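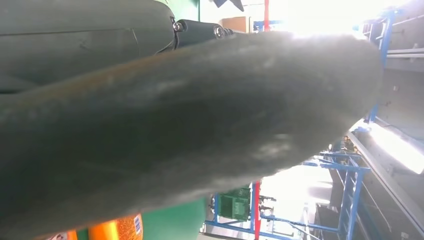 Vidora Household Terms: data card

Version 3. Last changed 19 May 2019. Maintained by Kalkidan Ejigu.

Contents

A word list of household goods and chores as they are named in everyday American English, with regional variants. Source material is shopping lists and chore notes, typed in by hand. The list has 452 headwords and 148 variants linked to them. Each variant points to exactly one headword.

Files

terms.tsv – one headword per line: id, headword, part of speech, note
variants.tsv – id, variant, headword id, region code
regions.txt – key to the region codes
CHANGES – edits by version

All files are UTF-8 with Unix line endings. Fields are separated by a single tab. Empty fields are left empty, with no placeholder.

Spelling and case

Headwords are lowercase, singular where a singular is in use. Hyphens are kept only if most of the source notes have them. Brand names are left out, even where people use them as common nouns. Abbreviations ("det." for detergent) count as variants.

Known problems

Region codes were assigned from the writer's stated home state. A writer who moved as a child is coded by the later state. Coverage of the Mountain states is thin. About 2 percent of the notes were hard to read, and doubtful words from them carry a question mark in the note field.

"Dish soap," "dish detergent" and "dishwashing liquid" are three headwords in this version. The Sisay list, which we used for checking, has them as one.

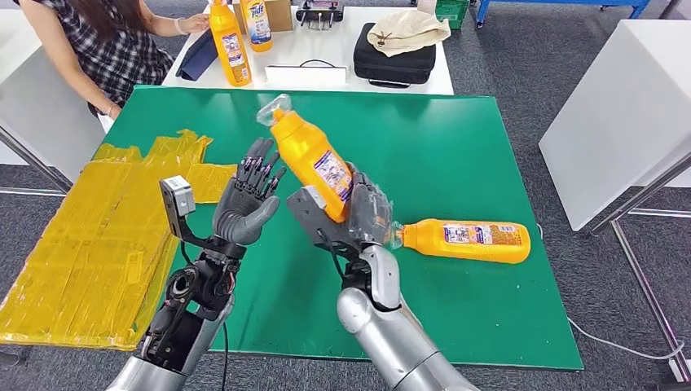
Ecaterina Manole objects that splitting them breaks any count by product type, and asks for a group id so that users can merge the three without editing the file. A group column is planned for October. Until then, merge on your own copy and say so in anything you publish.

Loading

Read terms.tsv first, then variants.tsv. The Killier loader expects a header line, and these files have none – pass the column names yourself.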